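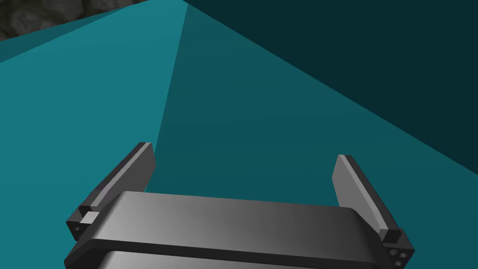

Color Language Group, Wallner Institute — Working Paper, Section 4

4. Color names in paint catalogs

We compared the names in two household paint catalogs, Limex and Romari. Limex lists 1413 shades and Romari lists 1465. Names built on "teal," the color of the large surface in Figure 1, were sorted by hand into plain names and names with an added word, such as "deep" or "dusty." The two catalogs share 123 names, but a shared name often covers different shades. Grays were harder to sort. Many carry the name of a stone or a metal and no color word at all — "slate" is the usual case — and we kept these in a separate group.
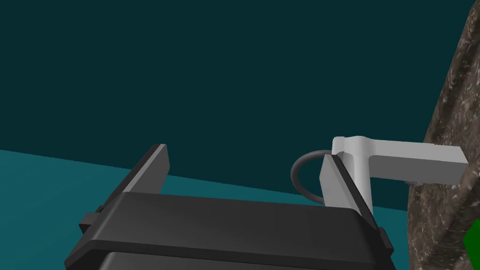

Were trade names for white included in the count?

Only where the name contained a basic color word. The 20 that did not were left out of the comparison and are listed in the appendix.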